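Welulgate Makers' Hall
Minutes of the General Meeting, January 2025
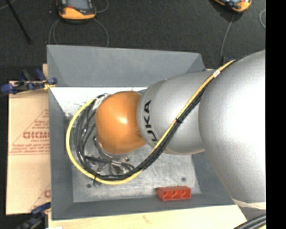 The gray bin on the bench top, light gray metal bottom, scuffed and worn.

Members present: 60. The meeting opened on time and the room was wonderfully full, with people sitting on the window ledges by the end. Minutes of the previous meeting were approved with one correction: the paint for the back hallway is "oat," and "oak" was a typing error.

1. Bench tops
The pale wooden tops are in and everyone loves them! The long room feels twice as bright. Members were reminded to put a mat down before using glue or stain. A second coat of wax was proposed and agreed. Work stops for one evening while it dries, and the date will go on the door.

2. Sorting bins
This took up most of the evening, and happily so. The gray rectangular bins have been a big hit. Several members praised the sloping sides, and one said she wished her kitchen drawers were made the same way. The bottoms do get scuffed. It was asked whether they should be lined with felt. After a lively back and forth the meeting voted to leave them bare, as metal wipes clean and felt holds on to every bit of sawdust. The scuffs stay, and most of us rather like them.

Agreed: six more bins to be ordered from Stadotard in the same gray. The quote is $196 including delivery. A cheaper quote of $155 came in from Pilska, but theirs have straight sides and the vote went to Stadotard by a good margin.

Labels: large print, on the front wall of each bin, no abbreviations. There was a long discussion of whether washers belong with bolts or on their own. On their own, for now.

3. Spring tidy
Set for April, both floors. The last one was such a good day that we already have more names than brooms. Please bring a broom. The Ibrahim Bakery next door has offered soup and rolls again (applause). The jobs list will include the cupboard under the stairs, the lost property shelf and the big tangle of extension cords. Anything unclaimed on the lost property shelf by then goes to the swap table.

4. Swap table
Doing very well. A whole set of clamps found a new home within the hour. No more mugs, please.

5. Other business
The side door sticks in cold weather. It will be planed. A request for a second clock in the long room was approved. Somebody asked about a radio, and opinions were strong, so that moves to the next meeting.

Warm thanks to everyone who carried bench tops up the stairs.

Meeting closed, tea and lemon cake followed.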